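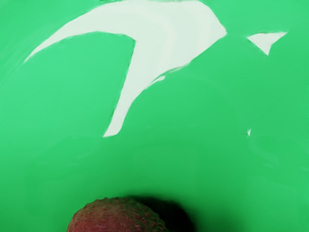 Bramavside Robotics Club – Simulation Team

Projects > Galleries > Green Plate Task

Filed under: Learning, Simulation, Data Collection
2 min read

Our spring project is a set of examples for a model that learns to move small items on and off a plate. All of it is recorded in simulation. One of us steers the simulated arm, and the program saves the camera views along with the joint positions at every step. We store each attempt as its own episode, and so far we have 344 episodes that passed review.

Trinidad Arrieta built the room and the table. Wahyudi Pelupessy wrote the recorder, which we call Gosov. The close-up views go in at the same rate as the wide one, so the model gets both for every step – that took most of April to get right.

Close view over the dark surface, with a bit of green at the bottom and the granite-look area behind.
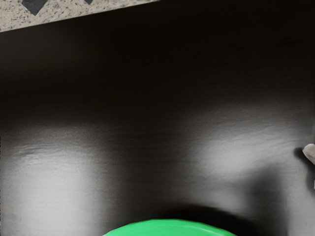 Do you keep the failed attempts?
We keep them in a separate folder with a short note on what went wrong. They stay out of the training set for now, but Olga Casado wants to use them later to teach the model when to stop and try again.

Each operator does six episodes and then trades places. Before a new episode the recorder resets the arm and picks a new layout from a list. Layouts that put two items inside each other get thrown out by a script, and Nicanor Cantero checks the rest by eye.

Labels are short sentences in plain English. Two people write one for each episode without seeing the other's, and both are saved.

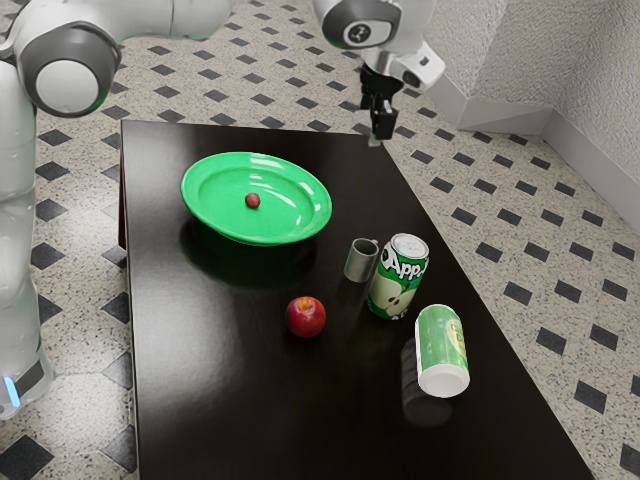 Wide view: arm, plate, cup, cans and apple.

The wide view is the one we use for review. It's the easiest place to see where the gripper is in relation to everything on the table. The plate shows up much larger in the close view.

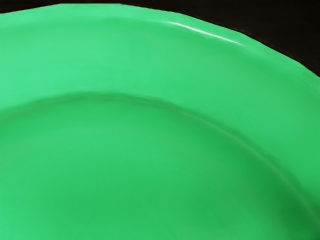

Renders: Patricio Prieto / Bramavside Robotics Club

Glossy surfaces are in the set on purpose, and the highlights are left as rendered. The next batch will use the same table with different lighting. Members who want to record should ask Trinidad for a login and read the Gosov notes first.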